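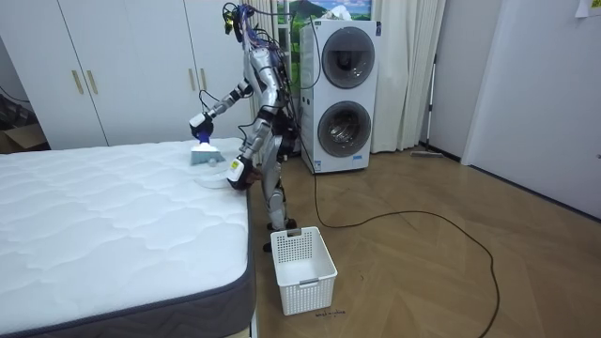
No. 48

Monday's budget meeting has been moved, so I have a free evening to write up the equipment plan properly. Several people asked after the last post why a machine that cleans a mattress should need a spreadsheet with 327 rows. Most of the rows are connectors.

The background, for anyone new. We are planning the second work cell for the housekeeping trials at Drullwood. The first cell was bought in pieces over two winters and it shows. Nothing was specified against a task list. The second one is meant to be bought once, from one plan, with the order placed in November and the cell running eight weeks after the last delivery.

I started from the tasks and worked back to the hardware. Mattress steaming is the one I use to size everything else. It asks the arm to reach out and down over a wide soft surface while holding a tool with a flat head, and the body has to lean to get there. If the cell can do that, it can load a washer and pick up a basket. The reverse is not true, and we have the notes to prove it.

## Grippers

The grippers are the line I have changed most often. Wullier quote 425 each for the plain version and will fit a collar to suit the tool handle. Inemeck are cheaper per unit but sell the mounting plate separately, and the plate has a twelve-week lead time. I have put down four Wullier units: two fitted, two on the shelf. Spares for anything that touches fabric should be bought with the first order. Fingers wear, and pads wear faster.

Handheld steam cleaners are domestic units and will stay that way. I looked at an industrial one with a remote head and a hose. It costs several times as much, the hose gets in the way of the elbow, and the results on quilted fabric were no better in our test. The triangular head on the domestic type is a good shape for working along an edge. Budget for three. Treat them as consumables and do not repair them.

## Cabling

This is where the first budget went wrong. The original sheet had one line, "cables, misc.", at 400. We passed that figure in the second week.

The robot carries a large bundle from the head down the back, in several colours, and every one of those leads has a connector at each end that can be pulled, bent or put in the wrong socket. Then there is the floor. A long loop of black power cable lying across the boards is fine while the feet stay in one place. Once the robot is expected to walk from the bed to the washer it is a trip hazard, for the machine and for us.

For the second cell I have split the line in four:

- leads on the robot, with a full duplicate set
- strain relief and sleeving
- overhead run, including the track and brackets
- floor power for the appliances, fixed along the skirting

The overhead run is the expensive one. Gobnait Dunne, who does our purchasing, wants a second quote before she signs it, and I think she is right. Mussa have promised a figure by the end of the week. Their first drawing put the track directly over the wardrobe doors, so I have sent it back with a note.

## Room and furniture

People tend to leave furniture out of an equipment budget, or hide it under "fit-out". I have given it its own section. A full-size mattress with a proper side band, a bed frame, a stacked washer and dryer, a wardrobe with long handles, a perforated laundry-type basket. These are test pieces and they need to be the same in both cells if we want to compare runs.

Two points on this:

1. Buy two mattresses of the same model. Quilting patterns change between batches, and the steam head drags differently on a deep stitch.
2. Do not economise on flooring. Herringbone looks good, but I would take a plain straight board next time. The floor marks we write by hand are harder to line up on a diagonal pattern.

The mop stays in the budget at its usual price.

## What is still open

Delivery access. The stacked unit is tall and the door to the second room is narrower than the first. I have measured it twice and got two answers, both of them tight. If it has to come in as two separate machines we will need the stacking kit and someone qualified to fit it, and that is a new line.

Insurance has not replied on the overhead track.

Service contract: Wullier offer one year with the grippers and a second year at extra cost. I have left the second year out for now. We changed every gripper in the first cell within fourteen months anyway – by choice, in fairness, when the tool list changed.

Contingency is at twelve per cent. Gobnait would like ten. I will post the revised sheet when the Mussa figure is in, with the connector rows collapsed so that it fits on a page.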